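Neues aus der Trikotsammlung

Liebe Mitglieder und Freunde der Sammlung,

im März hat unser Verein in Lananau beschlossen, die alten Trikots nicht mehr in Kartons auf dem Dachboden zu lagern. Philomena Quaye hat dafür einen trockenen Kellerraum gefunden, und seit dem Sommer sind wir mit dem Umzug beschäftigt. Es geht langsam, aber es geht. Im Inventar stehen jetzt 3249 Stücke, davon sind etwa 200 noch ohne Angabe von Jahr oder Verein.

Viele von Ihnen haben gefragt, wie man ein Trikot zu Hause richtig aufbewahrt. Ich habe mit Farhad Yazdani gesprochen, der früher in einer Wäscherei gearbeitet hat. Er empfiehlt: auf links waschen, höchstens 30 Grad, kein Weichspüler. Der Trockner ist für bedruckte Stoffe sehr schlecht, die Nummern werden hart und bekommen Risse. Auch Bügeln direkt auf dem Druck soll man vermeiden - ein dünnes Tuch dazwischen hilft.

Beim Falten ist wichtig, dass der Knick nicht durch die Nummer oder das Wappen geht. Wir legen säurefreies Seidenpapier zwischen die Lagen und falten jedes Stück einmal im Jahr neu, an einer anderen Stelle. Kleiderbügel benutzen wir nur noch für leichte Hemden, denn schwere Baumwolle verzieht sich mit der Zeit an den Schultern.

Am 13. Oktober 2018 öffnen wir den neuen Raum für Besucher. Kelechi Onyeka zeigt die Trikots der Mannschaft aus Stuvley, die im Jahr 2000 zum Turnier nach Tratby gefahren ist. Wer von damals noch Fotos oder Programmhefte besitzt, kann sie gerne mitbringen. Wir scannen sie und geben sie gleich zurück. Der Eintritt kostet 2 Euro, Kinder zahlen nichts. Anmeldung bitte bei Shanthi Samarakoon.

Mit herzlichen Grüßen
Negin Golestani 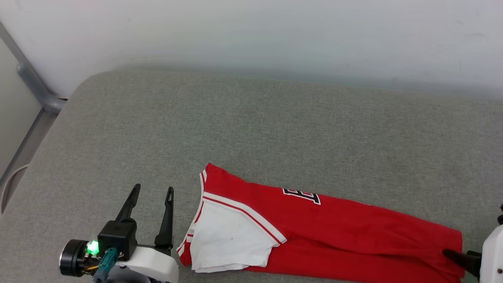 Rotes Trikot mit rot-weißen Streifen, der Länge nach gefaltet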